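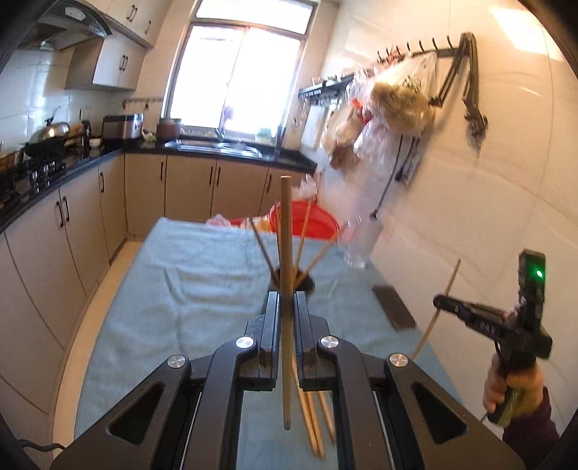
Taller de Robótica, grupo Habte
Hoja 6: agarre de objetos delgados
Docente: Ruth Cáceres. Apuntes revisados por Obsa Gidey, 10/08/2021

1. Objetivo
El alumno debe tomar un palillo de madera con la pinza de dedos paralelos y pasarlo al recipiente sin dejarlo caer. Se trabaja en parejas, cada persona con una pinza.

2. Preparación
Poner el mantel antes que los objetos. Los pliegues de la tela cambian la altura del palillo acostado, y esto se debe anotar en el cuaderno.

3. Procedimiento
Acercar los dedos abiertos, con el palillo en medio de los dos. Cerrar despacio. Si el palillo gira, abrir y empezar de nuevo. Se hacen 200 intentos por pareja; los fallidos también se guardan.

4. Resultado de junio
La pareja de Liya Yilma y Zinash Demissie logró 157 agarres válidos.

5. Para entregar
Tabla de intentos y un comentario de 2 páginas sobre la posición de los dedos.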